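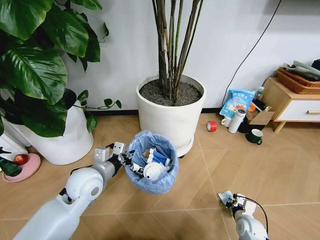
Tidy-up station, demo floor: one gripper on the wastebasket, the other on a bit of crumpled litter.

Skatar Two-Arm Household Robot
Open Day Demonstrations and Product Information

The Skatar is a two-arm robot made for ordinary rooms and ordinary clutter. It picks up, carries, holds, tips and puts down the sort of things people leave on the floor, and it does this with both arms at once. We could go on all day about the joints and the linkages (and if you come to an open day, we will!), but the best way to get to know this machine is to stand a few steps away and watch it work.

The last open day was held at the Berora showroom on 10 October 2023. Most of what's on this page comes from that visit and the questions people asked during it.

What you'll see at a demonstration

The room is set up like a home, with house plants, a side cabinet, a basket on top of it, and everyday items on the floor. Mugs, a bottle, a snack bag, a roll of red tape, a cardboard box. We don't use foam blocks or colored cubes for the public sessions. Visitors want to see real stuff get handled, and so do we.

The tidy-up task is the crowd favorite. One arm takes the wastebasket by the rim, bag and all, while the other goes after small pieces of litter. Watch the grip on the rim when you visit. The bag's edge is folded over the top, so the fingers have to close on thin plastic and the basket together, and a liner like that never sits the same way twice. It's a lovely thing to see done with metal fingers.

Crumpled paper and film are the other half of the job. Light, springy, no good side to grab. Jamila Fakir, who ran the floor at the Berora day, lets visitors crumple their own piece and drop it anywhere inside the taped line. People get very competitive about this. One boy folded a gum wrapper down to nearly nothing and stood there with his arms crossed, and she ran the task for him anyway. It took two tries. He went back to the end of the line to have another go.

Each session lasts 90 minutes and has two parts. In the first part the operator runs tasks from the regular list. In the second, the visitors choose, within reason. Please don't bring open liquids or anything you'd be sad to see dropped.

The arms

Two matching arms with smooth white covers and rounded joints. They can work on the same object or on two different ones. The covers come off for cleaning with a soft cloth and mild soap. Do not use solvent cleaners or scouring pads on the glossy parts, they will dull the finish.

The grippers

Metal fingers with an open linkage, so you can see how the whole thing moves. Finger pads can be changed by hand with the small key in the accessory box. The pads are rated for 2000 grip cycles before the first inspection, and heavy users should keep a spare set handy. If you mostly handle bags, wrappers and paper, ask for the Uddin soft pads. They cost a little more and they're worth it for thin materials.

Working with the floor and the furniture

The Skatar reaches all the way to floor level. Patterned tile, wood and short carpet are all fine. Deep rugs are harder, and we'd love to say we have that solved, but small items sink into the pile and the fingers come up with a tuft of rug more often than we'd like. Loose cables should be moved out of the working area before you start.

Questions from the open day

Can it sort the trash?
Sorting is a separate task package. The standard tidy-up package puts everything you've marked as litter into a single basket. Chathurika Ekanayake is testing a two-basket version at our Prondeo workshop, and visitors to the next session may get to try it.

Does it know a mug from garbage?
You set up a keep list when you install it. Anything on the list stays where it is or goes back to a spot you choose. Setting up the list is half the fun, and most people start with mugs and shoes.

Is it loud?
You can talk over it easily. The loudest sound in the room at Berora was the wrappers.

How close can we stand?
Behind the taped line while the arms are moving. Between tasks the operator will wave you in and you can look at the grippers up close. Bring your phone, pictures are welcome.

Can children come?
Yes, with an adult. The recommended minimum age is 14 for trying the hand controls. Younger visitors can pick the tasks.

In the box
Two-arm unit with base
Pair of standard grippers, fitted
Spare finger pads and key
Hand controls
Power cable
Printed setup guide

Booking a demonstration

Sessions are free. The Berora showroom holds 200 visitors over a full open day, in small groups, and the places in September went fast. Schools and clubs can ask for a session of their own. Write to the showroom desk with the size of your group and one object you would like to see picked up. Odd requests are very welcome!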